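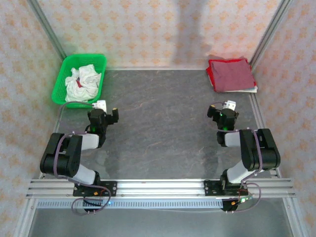 Ernura Releases Revised Personality Questionnaire for Teams and Individuals

New version adds a work-habits section, shorter results pages and a Spanish translation

Ernura, a publisher of personality questionnaires and reading material on temperament, today released the second edition of Celero, its questionnaire on how people prefer to plan, decide and recover from a busy day. The new edition is open to individual readers now. Group accounts will be moved over in January.

Celero was first published as a long-form questionnaire of 200 statements. Readers told the company that it took too long to finish in one sitting, and that the last third felt like a repeat of the first. The second edition has 100 statements. Each one is rated on a five-point scale from "not like me" to "very much like me," and a reader can stop at any point and return later without losing answers.

The results place each reader on four scales: Pace, Closeness, Order and Novelty. Celero does not sort readers into types. A reader who lands near the middle of a scale is told so, and the report describes what a middle score tends to look like in daily life. In the first edition, middle scores were rounded to the nearer side. That practice has been dropped.

What has changed

The statements were rewritten in plain English. Wording that depended on having an office job, a spouse or a college background has been removed or given an alternative. "I look forward to staff meetings," for instance, is now "I look forward to talking things over in a group."

A new section, Work Habits, covers four areas: starting a task, switching between tasks, asking for help and finishing. It is optional and does not affect the four main scores. Readers who skip it receive the same main report as everyone else.

The results page has been cut from eleven screens to four. The first shows the scores. The second and third describe them in ordinary language, with two or three things a reader might try. The last lists the reader's own answers, so that anyone who disagrees with a score can see where it came from.

A Spanish edition is being released at the same time. It was written by translators working with Spanish-speaking test readers, and several statements differ from the English where a direct translation did not carry the same meaning.

How the new edition was tested

Ernura tested the draft with 3764 adult readers who signed up through its newsletter. Of these, 1878 agreed to take the questionnaire a second time six weeks later. Statements that drew very different answers from the same person on the two occasions were rewritten or taken out. The Order scale needed the most work. Early drafts mixed up liking a tidy room with liking a fixed schedule, and many readers like one and have no use for the other. The final version keeps the two apart and reports them as separate lines under the main score.

The test readers were volunteers with an existing interest in personality, so they do not stand in for the general public. Ernura has published a technical note on its website that sets out this limit along with the scoring method, the statements that were dropped and the reasons for dropping them.

Celero is meant for self-reflection and conversation. It is not a medical or psychological diagnosis, and Ernura's terms of use do not allow it to be used for hiring, promotion or dismissal. Group administrators must accept this condition before they can send out invitations.

Group accounts

Team leaders, teachers and workshop hosts can invite a group and receive a summary of the scores. The summary is shown only when at least six people have finished – below that number, it would be too easy to guess who gave which answers. Individual reports go to the person who took the questionnaire and to no one else, unless that person chooses to share.

Group accounts also include a discussion guide. It has been expanded for this edition with sessions on disagreement, deadlines and remote work. Each session runs 45 minutes and can be led without special training. A printed version can be ordered for groups that would like to keep screens out of the room.

Ernura has worked with two partners on the group edition. Ostrowski, a workshop company, wrote the new sessions and tried them with its own clients over the spring and summer. Storent provides the hosting and handles account storage. Answers are kept for 24 months and then deleted, and readers can delete them earlier from the settings page.

Price and availability

The individual questionnaire and the four-screen report are free. The Work Habits report is a paid add-on, sold once with no subscription. Group accounts are priced by the number of people invited, and unused invitations can be carried over to the following year.

Readers who took the first edition can still open their old reports. Scores from the two editions should not be compared directly, as the statements and the scoring have both changed. Existing users will receive an email with a link to the new version, and anyone who bought an extended report under the first edition will get the Work Habits report at no charge.

Schools and nonprofit groups may apply for a reduced rate through the contact form on the Ernura website. Applications are answered within ten working days.

About Ernura

Ernura publishes questionnaires, articles and discussion guides on personality and everyday behavior. Its material is written for general readers and is used at home, in classrooms and in workplaces. The company also publishes a monthly newsletter on temperament, habits and relationships.

Media contact

Ernura Press Office
Review access to Celero, sample reports and the technical note are available on request through the press page of the Ernura website.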